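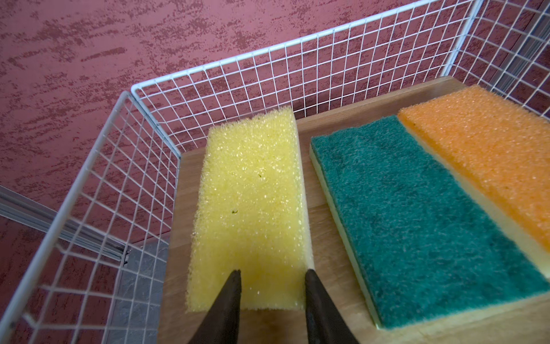 Can I leave my kitchen sponges lying on the wooden board overnight?

It's better to stand them on edge or put them in a rack. A sponge lying flat on wood holds water underneath, and both the sponge and the board suffer for it.

Print this page | E-mail this page

Posted Thursday, February
By the Trollitz Household Help Desk

Ticket 307: Sponges going sour and a gray patch on the board
Status: closed

Customer's first message, 8:40 a.m.

Good morning, and thank you in advance for reading all of this, as I know I do go on. I bought the Zullero sink board from you last fall, the light wooden one, and I've been very happy with it until lately. I keep my sponges on it, next to the sink. I have a plain yellow foam one for glasses and for wiping the counter, and then the kind with a green scouring pad on a pale foam base, which gets the pans. The trouble is that after a few days they start to smell, the thick one worst of all, and now there's a gray patch on the board about where it sits. I've washed the board with dish soap and the patch is still there. My sister thinks I should bleach everything. I would rather not bleach a board I paid good money for, so I thought I'd ask you first!

Our reply, 9:25 a.m.

Thanks so much for writing, and please don't worry about the length, we like a full story. Please hold off on the bleach for now. Your board has an oil finish, and bleach can strip it and leave a pale blotch that's harder to fix than the gray one.

Could you let us know a few things when you get a minute?

- Are the sponges squeezed out before they go down, or set down as they are?
- Do they touch each other?
- Does the board ever get lifted and dried on the bottom?
- How old is the sponge that smells?

Customer, 12:10 p.m.

I give the yellow one a squeeze, but the scouring one I'm afraid I just put down. They're usually pushed up together at one side so there's room for the dish brush. I had never once thought of lifting the board, and I went and did it just now, and oh dear. It was damp all the way across. As for how old, I couldn't tell you. Since before the holidays, certainly.

Our reply, 1:05 p.m.

That helps a great deal, and you have plenty of company, we hear about damp boards all winter. Please try the following, in this order.

1. Throw out the old scouring sponge. Once the smell is deep in the foam it tends to come back however well you rinse.
2. Wash the yellow one in hot soapy water, rinse until the water runs clear, and squeeze it hard. Pick out any bits of herb or vegetable caught in the pores. If it still smells tomorrow, replace that one too.
3. Wipe the board on both sides and lean it against the wall, away from the stove, until it feels dry to the touch.
4. Rub the gray patch with half a lemon and a spoonful of coarse salt, going with the grain. Leave it a few minutes, rinse, and dry it standing up.
5. When it's fully dry, work in a thin coat of Ryu board oil or any food-safe mineral oil. Wipe off what hasn't soaked in by morning.

From then on, squeeze every sponge and stand it on its long edge with a finger's width between it and its neighbor. Two-layer sponges hold on to water longest where the pad meets the foam, so give those an extra squeeze.

Customer, the following week

I'm back with good news, mostly. The lemon took the patch down to a faint shadow, and after the oil I have to hunt for it. I did it twice, I hope that was all right. The new sponges don't smell at all so far. My one complaint is that they won't stay on edge! The yellow one is getting a bit ragged at one end and it flops right over.

Our reply

Twice is just fine. For the flopping, the Plilov wire rack fits over the back of your board and holds 2 sponges upright, but an old toast rack does the same job if you have one in a cupboard. And a ragged sponge can be trimmed with kitchen scissors, or retired to the bathtub.

Customer

Toast rack found! It was behind the waffle iron. Please go ahead and close this, and thank you for being so patient with me.

Ticket closed by customer.

This site uses cookies to remember your tickets and preferences. By continuing to browse, you agree to their use.

Sign up for the Trollitz newsletter and get our household tips once a month.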